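From: Lăcrămioara Ene
To: Pristader building list
Subject: Re: Re: things that live on the living room floor

On Sunday, Sânziana Chiriac wrote:

> Hi all,
> We got the keys to the second floor unit at last and have started
> putting the front room together. Two things I'd like opinions on.
> First, the floors. The last tenants left them in decent shape, but
> I'm scared of scratching them when the couch goes in. Felt pads, rug,
> or just never move it again?
> Second, does anybody have a system for the small stuff that ends up
> on the floor next to the couch? At the old place we had 2 side tables
> and everything still went on the floor. I'm tempted by one of those
> Sonemier storage benches, but they want 949 for the long one and I
> could buy a second couch for that.
> Thanks,
> Sânziana

Welcome to the building. You have asked about floors on a list that once spent most of November on doormats, so make yourself comfortable.

Felt pads, yes. Get the kind with a nail or a screw through the middle. The stick-on ones slide off sideways the first time somebody sits down with conviction, and then you have a bare leg on the wood and a small gray pancake under the couch collecting hair. I bought a pack of 100 stick-on pads when we moved in and I believe I have met every one of them since, mostly in the vacuum. If your couch has four legs, do all four on the same day. Ours had three done and one "later," and there's a scratch by the window that is exactly one "later" long.

As for a rug, I'm against, but I'm married to a man who is for, so you can have both positions from one household. A rug hides the nicest thing in these apartments. It also hides crumbs, which he counts in its favor.

On the small stuff, I can't claim a system. What we have is containers. They go on the floor beside the couch, they get picked up when company comes, and by the next evening they're back. I've stopped fighting it and now only insist that each thing be in something.

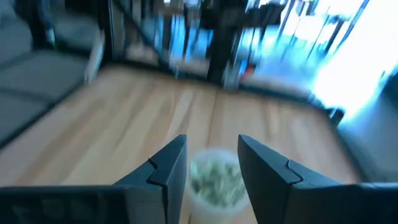

The green stuff in its tub, on the boards by the gray sofa.

You'll see we are not a Sonemier household. A round plastic tub costs next to nothing, you can tell more or less what's in it without prying, and if you kick it on the way to the bathroom at 4 in the morning it skates instead of breaking. I've kicked ceramic. I don't recommend ceramic.

A couple of rules we do stick to. Nothing with water in it goes straight on the wood, and that includes plant pots with saucers, since the saucers lie. Nothing goes in front of the couch, only beside it. And anything leafy gets looked at once a week, or you find out about it some other way.

I'd skip the bench altogether. My sister has the short one from Bălan and it's a handsome piece of furniture, but the lid is where everybody puts things down, so to get at what's inside you first have to move what's on top – onto the floor, naturally. If you really want something with a lid, try Curside before you pay full price. People there are forever getting rid of storage they bought to stop putting things on the floor.

How are you getting the couch up, by the way? The stairs turn tighter than they look at the first landing. Ours went up on its end with the feet off, and we have a moving blanket you can borrow if you want it. Knock after six.

Lăcrămioara
(third floor, left side)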